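Section 2. Placing and Leveling the Desk on Carpet

This section applies to the Waritley fixed-height desk in all top finishes. It covers placement, leveling, fitting the cable tray, and checks after the first weeks of use. Frame assembly is covered in the previous section. All frame bolts must be in place, finger tight, before you start.

Tools needed
11 mm open-end wrench (foot locknuts)
17 mm open-end wrench (frame bolts)
Spirit level
Tape measure
Phillips screwdriver
Four carpet cups (supplied in the Rerkham hardware bag)

Preparing the floor

1. Vacuum the full area under and around the desk position. Grit trapped under a carpet cup will wear through the backing.
2. Check for raised seams, floor boxes, and loose carpet tiles. Press each tile edge flat. Re-stick any tile that lifts.
3. Mark the four foot positions with low-tack tape. Do not use chalk or marker.
4. Measure both diagonals between the tape marks. They must match to within 2 mm.

Note: On carpet with a striped or lined pattern, do not use the pattern to square the desk. Tiles are often laid slightly off the line of the wall. Measure from the wall at both ends.

Fitting the feet

5. Turn each foot fully into its leg, then back it out three full turns. This leaves travel in both directions.
6. Run the locknut up by hand until it touches the leg. Do not tighten it yet.
7. Push a carpet cup onto each foot until it clicks. The smooth side faces the carpet. 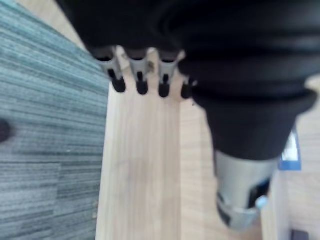 Fig. 2-A. Metal pins with rounded black tips, close view.

8. With one person at each end, lift the desk and lower it onto the tape marks. Remove the tape.

CAUTION: Do not drag the desk. Side load on an extended foot can bend the threaded stem. A bent stem must be replaced and cannot be straightened.

CAUTION: Lift by the frame rails only. The top is not designed to carry the weight of the frame.

Leveling

9. Leave the desk in position for one hour so the carpet pile can compress under the feet.
10. Place the spirit level along the back edge of the top. Adjust the two back feet until the reading is level.
11. Move the level to the left side, front to back. Adjust the left front foot.
12. Repeat on the right side.
13. Press down on each corner in turn. If the desk rocks, lower the foot at the corner that lifts, a quarter turn at a time.
14. Hold each foot still and tighten its locknut with the 11 mm wrench.
15. Tighten all frame bolts with the 17 mm wrench, working from one corner to the one diagonally opposite.

If level cannot be reached with the travel available, the floor is outside the limits for this desk. Order the Dolley extended foot set. Do not pack the feet with card, folded carpet, or wood offcuts.

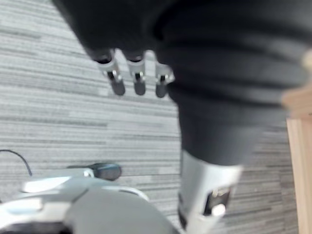

Fitting the cable tray

The Aguiar cable tray hangs from the rear rail and does not touch the floor. It must be fitted after leveling, as its end clips hold the rail in line.

16. Hook the tray over the rear rail with the open side facing the user.
17. Slide it to the center of the rail. Fit one end clip on each side and drive the screws until snug.
18. Lay the power strip in the tray with its switch toward the power outlet side.
19. Route device cables through the rear cutout and into the tray. Leave enough slack for each device to be pulled to the front edge of the top.
20. Run the single supply cord down the inside of one back leg and secure it with the straps provided.

WARNING: The total load on the power strip must not exceed 2000 W. Do not connect space heaters, kettles, or laser printers.

WARNING: Do not run the supply cord beneath the carpet or under a foot.

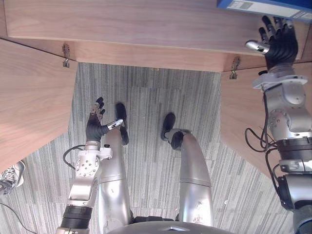

Checks after set-up

Repeat steps 10 to 14 two weeks after placement. Carpet with a thick underlay may need a second adjustment after another two weeks. Frame bolts should be checked at the same time and then once a year.

If the desk is moved, even within the same room, loosen the locknuts and repeat this section from step 1. Carpet cups may be reused if the smooth face is free of cracks.

Pile marks left at the old position can be raised with a damp cloth and a soft brush. Allow the carpet to dry fully before placing furniture on the same spot.

For modesty panel and drawer unit fitting, go to Section 3.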